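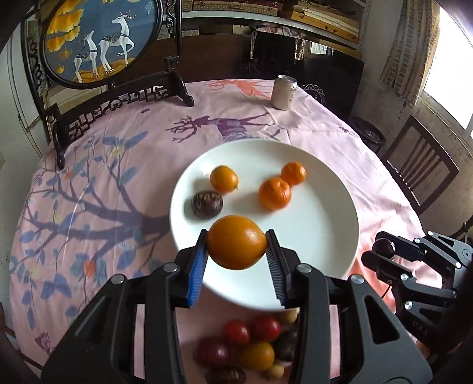 Bon, ça faisait des mois que je promettais un avis sur Ciltska, le logiciel de budget pour petits projets robotiques, et comme je viens de renouveler l'abonnement (donc je paie, comme tout le monde, 20 euros par mois), je me lance !

Pour situer : chez nous on fait de la préhension de petits objets fragiles, des fruits surtout, avec des pinces tenues à la main, et on travaille presque toujours à deux pinces. Mandarines, cerises, petites tomates, tout ce qui roule et qui se marque quand on serre trop. Je suis celle qui passe les commandes. Avant Ciltska j'avais un tableur avec des couleurs que j'étais seule à comprendre, et en septembre, au moment de préparer l'enveloppe de l'année suivante, j'ai découvert un trou de 791 euros entre ce que je croyais avoir dépensé et ce que disait la banque. Tout était parti en patins de rechange, en câbles et en frais de port. Rien de scandaleux ligne par ligne, mais mis bout à bout ça fait mal.

L'installation, d'abord. On crée un projet, on choisit « cellule fixe », « bras mobile » ou « outil à main », et le logiciel propose une liste de postes toute faite. Celle de l'outil à main est franchement bien pensée : l'achat de la pince, les patins, la visserie, les câbles, la formation, et même une ligne « objets d'essai » que je n'aurais jamais eu l'idée de prévoir. Or des fruits, on en achète toutes les semaines ! J'y ai mis aussi la nappe et la vaisselle, parce que je ne savais pas où les ranger — on peut renommer les postes, ouf.

Ce que j'utilise le plus, c'est le calendrier d'usure. On saisit une durée de vie pour chaque pièce et Ciltska étale la dépense sur l'année. Au début j'ai mis n'importe quoi, évidemment. Il faut bien un trimestre de vraies commandes avant que les prévisions ressemblent à quelque chose, et la documentation glisse là-dessus un peu vite. Depuis, je commande les patins chez Clanwood par lots groupés et je ne paie plus le port trois fois dans le même mois.

Deuxième bon point, les scénarios. Je voulais comparer « on rachète une paire de pinces » et « on garde les nôtres et on met l'argent dans un second poste de travail ». On duplique le budget, on change deux lignes, et les deux courbes s'affichent côte à côte. J'ai montré ça à Somkiat Hemmin, qui gère nos plannings et qui déteste mes tableaux, et il a tranché en cinq minutes pour le second poste. J'avais pourtant bien envie des pinces neuves (je le dis ici, il ne lit pas les avis).

Passons à ce qui m'agace. L'import des factures, déjà. Les PDF de chez Limsakul passent sans problème, ceux de Clanwood arrivent avec la TVA dans la colonne du port, à chaque fois, et je corrige à la main. J'ai écrit à l'assistance, réponse polie le lendemain, aucun changement depuis. Ensuite, l'abonnement de base s'arrête à 200 lignes par projet. Ça paraît large, sauf qu'avec les consommables on grimpe vite, et j'ai dû couper le mien en deux, matériel d'un côté et achats courants de l'autre. Du coup plus de total général sur un seul écran, il faut exporter. Et puis l'application sur téléphone est lente, mais lente... je ne l'ouvre plus.

J'avais aussi essayé Grunduvar avant de me décider. C'est plus costaud, avec la gestion de stock, les bons de commande et la validation à plusieurs niveaux. Sauf que la licence était à 900 euros payables d'avance et qu'il fallait prendre la formation en plus. Pour un atelier qui a dix personnes et un service achats, pourquoi pas. Pour moi, avec mon café et ma pile de factures, c'était trop.

Un petit conseil si vous démarrez : créez un poste par type de geste. J'avais tout mis dans « pinces », et impossible de savoir ce que coûtait la prise des tout petits fruits par rapport aux gros. Maintenant j'ai « prise fine » et « prise large », avec leurs patins et leurs heures, et quand on me demande de chiffrer un nouvel essai je réponds dans la journée.

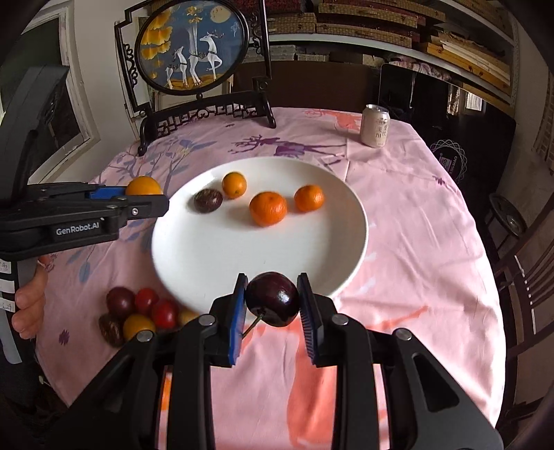 Est-ce que Ciltska vaut le coup quand on n'a qu'une seule pince à gérer ?

Pour une seule pince, un tableur bien tenu suffit largement, et je garderais l'argent de l'abonnement pour les pièces de rechange. L'outil devient intéressant à partir du moment où plusieurs personnes commandent, ou quand il faut défendre une enveloppe annuelle devant quelqu'un qui n'a jamais vu l'atelier.

Côté défense d'enveloppe, d'ailleurs, l'export en une page est très propre. Je l'ai envoyé tel quel, sans retouche, et on ne m'a posé qu'une question (sur les fruits, forcément).

Je mets quatre sur cinq. Le cinquième point, je le donnerai le jour où la TVA de Clanwood tombera dans la bonne colonne. Si quelqu'un a trouvé un réglage pour ça, je prends, les commentaires sont ouverts !

Avis mis en ligne le 21 janvier 2022, abonnement de base, payé par mes soins.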